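The Loresa Reader's Edition of the Wyss Letters

I have owned the old two-volume Wyss letters for years and have never much liked using them. The type is small, the notes are at the back of the second volume, and the index leaves out most of the minor correspondents. Loresa has now put the whole lot into a single paperback, and I spent most of May reading it from start to finish.

The new edition prints 65 letters that were not in the earlier set. Most are short and deal with money, lodgings and late proofs. The best of them come from the Prukcombe years, when Wyss was teaching in the mornings and writing the long poems at night. There are seven letters to his printer that change how I read the second collection. I had always taken the missing stanzas as a deliberate cut. From these it looks like he ran out of paper credit and let the printer choose.
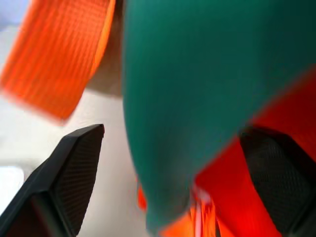

The notes are now at the foot of the page, and they are good. They give dates, identify people and stop there. A few repeat themselves, and the one on the Bustdale quarrel appears in nearly the same words in three places. The introduction runs too long on the family background and says little about the poems.

As a physical book it is less of a success. The paper is thin enough that the print shows through, and my copy cracked at the spine near the end of chapter 13. The chapters are arranged by place, so a letter sent while traveling can be hard to find unless you already know where he was that month. The index helps. It has 3170 entries and I only caught two wrong page numbers.

If you have the old set, keep it for the photographs of the manuscripts, which have been dropped. For reading, I would take the new one. A hardcover on better paper would be worth paying more for.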